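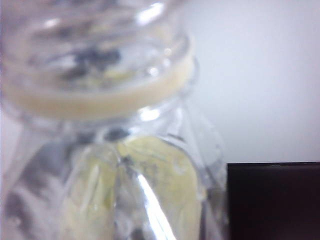
3.2 Reuse of beverage containers in the office

The second part of our survey concerned what employees do with a container after the first drink is finished. We sent the questionnaire to 800 office workers in the Sandorel business district, and they could answer until the end of July. Participants kept a short diary for six working days. For each drink they wrote the type of container, the place where they drank it, and whether the same container was filled again.

Disposable bottles were refilled more often than we expected from the pilot study in Endale. Many participants wrote that they buy one bottled drink in the morning and use the bottle for water in the afternoon. Typical containers are shown in Figure 6.

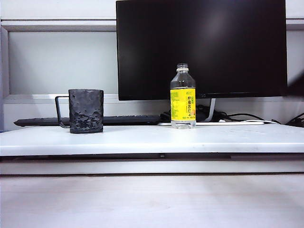
Figure 6. A mug and a plastic bottle of lemon soda near a keyboard.

The distance to the water point had a clear effect on this habit. Workers on floors without a kitchen refilled less often and threw the bottle away earlier – also when they owned a mug. We did not ask how the mugs were washed, and this is a limitation of the diary. The answers from the Rivadeneyra building are reported separately in Section 3.3, as its kitchens were under repair during the survey.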